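## 3. Your first folding pass

By now both grippers should be calibrated and talking to the recorder, and you've earned the fun part! Clothes are a lovely place to begin, because a T-shirt forgives a clumsy grip in a way that a coffee mug won't. Somtochukwu Chukwu, who wrote the first draft of this guide in our shared workshop at Civport, learned on tea towels, and you're welcome to do the same if you have a pile waiting.

**Before you start**

- Charge both handles fully. A full pack gives us 57 minutes at the workshop, a bit less in a cold room.
- Wipe the grip pads with a damp cloth and let them air dry. (Fabric softener leaves a film, and you'll feel the slipping before you see it.)
- Check the pivot bolts with your fingers. Snug is right; if a finger squeaks when it closes, back the bolt off a hair.

> **Caution:** Keep your own fingertips behind the guard when you squeeze. The linkage has more bite than you'd think, and it will find the loose skin by your thumb.

**Steps**

1. Choose a wide, soft surface at hip height or a little lower. A bed does nicely, and you needn't smooth the covers to perfection.
2. Start the recorder and wait for the third beep. Hold both grippers still until it comes.
3. Put anything already folded well over to one side, with room left to add to the pile.
4. Lay one garment flat in the middle of the bed. Shorts are a good first choice, being small and nearly symmetrical. Drawstrings can trail wherever they like for now.
5. Bring one gripper in low over the near edge of the garment, fingers open and a pad on either side of the spot you mean to pinch. Keep the other gripper back and to the side until you need it.
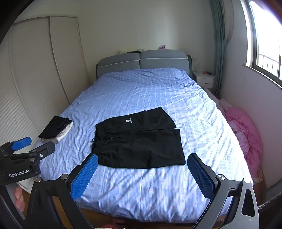
6. Close slowly until the cloth bunches between the pads, then lift it a hand's width. If you catch the bedding as well, open up, let it drop, and try again a little higher.
7. Carry the lifted edge over to meet the opposite one and open the fingers. Use the second gripper to hold the fold down while you back away.
8. Fold once more, move the garment to your pile, and press stop.

**Note:** Recordings under 3 seconds are thrown away by the recorder, so an accidental tap of the button does no harm.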